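Open day at the Wolleo lab, notes from the two-arm table demo 1/4

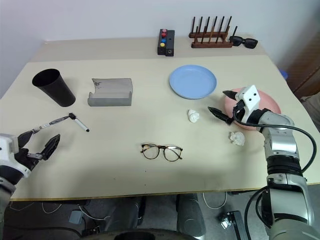
2/4 Task is table clearing. Mixed small items: marker, glasses, plates, crumpled tissues. Two-finger grippers on both arms. Tissues are the hard ones, as they have no fixed shape to plan a grasp on.

3/4 Eyerusalem Alemneh ran the session. Training set is 661 recorded runs, 156 of them with the dish rack on the table. Control software is Nasum.

4/4 Asked about cycle time - 26 seconds per item, nearly. Slow, but they log every failed grasp. Next demo is in June.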